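Flodusport gripper list
Subject: Re: [grippers] parallel jaws on cloth - which finger pads?
Date: September 25, 2020 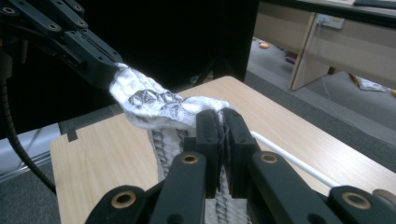

Do you need soft pads on the fingers to hold cloth, or will plain hard ones do? Plain ones will do for lifting and carrying, so long as you can get a proper fold between them, but for pulling cloth tight between two grippers I'd want something with more bite.

Right, now the long version, as I did promise the list I'd write this up and then went quiet for ages.

Someone on the list wrote:

> We are about to order fingers for a pair of arms that will be
> handling towels, tea towels and pillowcases. The supplier (Altmont)
> does a hard finger and a rubber-faced one at nearly twice the price.
> Has anyone tried both on fabric? Also, we were planning to collect
> our hand-guided runs with the same fingers we put on the arm. Is that
> worth the bother, or can the hand-held one have any old thing on the
> end?
>
> Second question, sorry: what are people using as the controller? We
> have been looking at the Ryu but the manual is hard going.

We've had both sorts of Altmont finger on the bench since January, so I can at least tell you what we found. We've been doing a lot of two-sided holding lately, with the perforated-plate gripper on one end of a white patterned cloth and the hand-held on the other, chunky black fingers shut on a fold with the rest of it hanging down behind. It's a good test because cloth shows you everything. A block either stays put or it doesn't, whereas cloth creeps out a bit at a time and you don't notice until the far end's gone slack.

We logged 838 grasps altogether, and 585 of those were on the hard fingers (they arrived first, so they got more of the work). On thin stuff I honestly couldn't pick between the two. On thicker knitted things the hard ones were fine for a lift and fine for a fold, and then rather poor when both sides pulled. The rubber ones held on much better under pull but were a pain to let go with! The cloth clings to one face as the jaws open and gets dragged along when you back off, and then your neat fold is a heap again. We ended up adding a short wait after opening, plus a little sideways wiggle, and that mostly sorted it.

Also watch for loose threads getting caught in the gap. They don't seem to bother the grip itself, but they wind themselves into places you don't want them, and I've had the tweezers out more than once. I check the joints at the end of every session now.

On your matching question - yes, please do match them. We didn't to begin with. We had narrow fingers on the hand-held and wide ones on the arm, and the arm kept going for edges that only a narrow finger could get under. I lost the best part of a fortnight blaming the camera for that. Same shape, same face and same opening width on both, if you can manage it. If you can't do all three, keep the opening width the same and live with the rest.

Closing force: we run at 40 on the driver's own scale, whatever that means in real units (the data sheet is no help). Go higher and the linkage bows a touch and the tips splay, so you end up pinching with the wrong bit of the finger. Go lower and the thick seams spring out. Yours may well differ, so start low and creep up.

The Ryu is all right once it's going. The manual is as bad as you say. What tripped us up was the setting called Allow, which sounds like a permission and is in fact how far the jaws may stop short of fully closed before it calls the grasp a failure. Ours came set to 2, and with a doubled-over towel in the jaws it threw a fault every single time, so we thought the motor had gone. Raise that before you do anything else. The new firmware is supposed to rename it but I haven't dared update mid-project.

If I were ordering tomorrow I'd get one pair of each and not commit to the rubber for everything. You could also try sticking a strip of thin grippy tape on the hard ones, which we did for a few days. It was surprisingly decent until the edges started to lift, and then it was horrible.

Has anybody tried a ridged face instead? I keep meaning to print a set and would love to hear before I waste the plastic. I can put our grasp log up on the list's file area too if it's any use to people, though the column names will need a bit of explaining.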